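Desk riser too shallow for mirror plus organizer cup, any layout that works?
Home Setup > Desks and Vanities
Asked by Pruneron in May

I use one white desk for work and for makeup. There is a marble-patterned riser on it, and a wavy mirror stands at the back against the wall. The mirror has a cable that comes out underneath. The divided cup for brushes and pens sits on the riser in front of the mirror. A cosmetic storage box with drawers stands to the right.

Problems:
The cup blocks the lower part of the mirror when I sit down.
The cable ends up wherever I last pushed it.
If I move the cup to the right, the drawers on the box are awkward to open.

The riser is 400 mm wide. I would like to keep it. The wall can't be drilled.

3 replies, sorted by oldest

Osska
Get a smaller cup.

Demchenko
Work from the drawers outward. Pull the lowest drawer fully open and mark where its front stops with a bit of tape. Nothing permanent goes inside that line. On most boxes of this type you need less depth than you expect, and turning the box slightly toward the chair gains a little more.

Then the cup. Put it at the left end of the riser, over the leg, where the board flexes least. Tall items go in the rear compartments, short ones in front. Brushes and pens should not share a compartment, as ink gets on the handles. If the cup still covers the mirror from your seat, move it down to the desk and leave the riser for flat things.

For the cable, run it along the back edge of the desk and fix it with adhesive clips every 300 mm. Leave a small loop near the mirror so it can be tilted or lifted for cleaning without pulling on the connector. Wipe the desk with alcohol before sticking the clips down.

Drorar
Agree on the clips. I used 9 on a longer desk and two fell off over the summer, so press them down hard. I don't agree about moving the cup off the riser. Mine stayed up there and I lowered the chair instead.
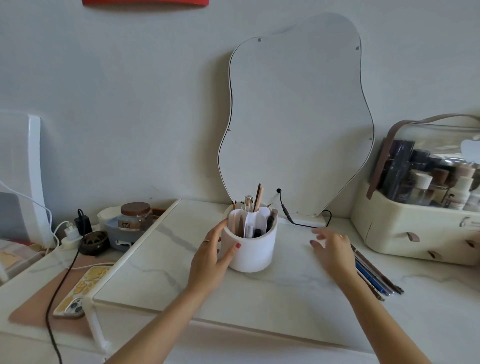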